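Keep the Fingers, Throw Out the Schedule
Fatard Notes, opinion

Most maintenance plans for small robot cells are written around the arm. The arm is the expensive part, so it gets the grease intervals, the torque checks and the laminated card. In a cell that takes processors out of scrapped or returned computers, the arm is the last thing that will give you trouble. The fingers are the first. I think the plan should start there and work backward.
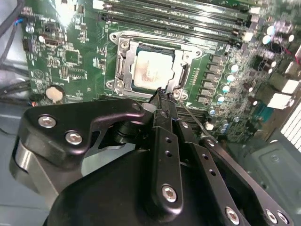 Gripper finger at the corner of the socket frame, load lever alongside.

A socket frame leaves very little space for a finger. The lever is on one side, the memory slots are close by, and the board is full of parts that will not survive a sideways push. A finger that is slightly bent still closes and still reports closed. It just closes in the wrong place. We ran ours at Michalski for 188 boards on one set before anyone put a gauge on it, and by then the left finger was out by more than the gap we had allowed.

The vendor's advice was to recalibrate the arm every month. We did that through June and the drop rate did not change. Changing the finger pair and re-zeroing only the gripper took less time than the full routine and fixed the fault the same day.

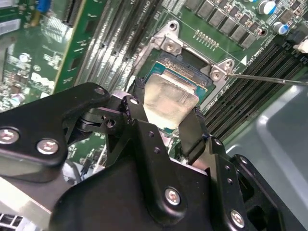

The other habit I would drop is raising the grip force when a part slips. It works for a shift or so, then the linkage starts to show play and you have two faults in place of one. Wipe the pads first. Thermal paste gets on everything in this work, and a thin film of it on a pad looks exactly like weak grip in the log. If a clean pad still slips, measure the finger. Force is the last setting to touch — and when it is touched, the old value should be written down.
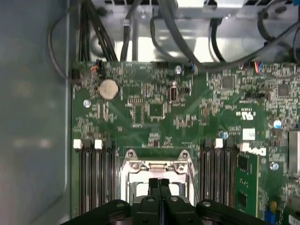 4 min read · 494 words

Fixtures deserve the same suspicion. Server boards vary in where the socket sits relative to the chassis wall, and cables hang where they like. We keep one taught approach per board type, and we re-teach it after any finger change, even when the numbers say there is no need. The Mumetti controller will happily offset the old path for you. I do not trust the offset near a pin field, and the time saved is roughly 2 minutes.

Lighting belongs on the list too. Bare metal under a strong overhead lamp washes out, and an edge finder that has lost its edge will pick another one. Mark the lamp position on the stand and check it when you check the fingers.
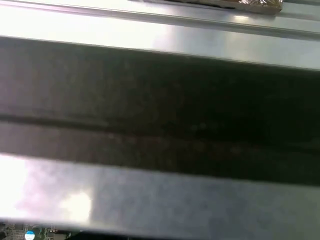
Zbigniew Żak wrote back that he agrees on the fingers but not on the monthly arm check. At Celtine they skipped it for a season, and a loose wrist bolt went unnoticed until it had ruined a row of sockets. He would keep the check and cut it down to the bolts and the wrist cable.

I can accept that version. It takes a few minutes with a torque wrench, and it does not involve moving the zero. The finger gauge still goes at the top of the card.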